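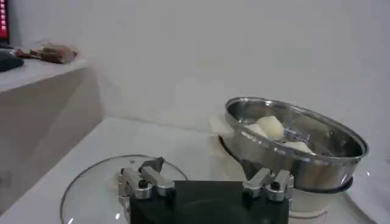
Batch Cooking at Tullholm: Notes from the Kitchen

The kitchen group met again on June 4, 2024, and spent most of the session on small-pot cooking. Zarmeena Gondal led. Members have been asking how to make soup bases and mashes in a countertop cooker when the stove is already taken, and she went through the method she uses at home.

Cut everything to the same size, or close to it. Large pieces stay hard in the middle while small ones fall apart. For potatoes, Zarmeena starts with 200 grams of water in the pot, adds the pieces in one layer and leaves the lid on until a fork goes in easily. Salt goes in at the end.

Chang-ho So asked about stainless steel pots that have gone cloudy. A spoonful of white vinegar in warm water, left for a few minutes and wiped out with a soft cloth, takes care of most of it. Steel wool will scratch the finish. Dry the outside of the pot fully before setting it back on a heated base.

Iqra Virk has typed up the recipe for potato and leek soup, with a version for people who don't eat dairy. Copies are in the folder by the door. The soup freezes well without the cream, and it will keep for 3 months.

The next session covers dumpling dough. Bring an apron and a container with a lid. Flour and oil are provided. To sign up, leave your name with Usman Soomro at the front desk.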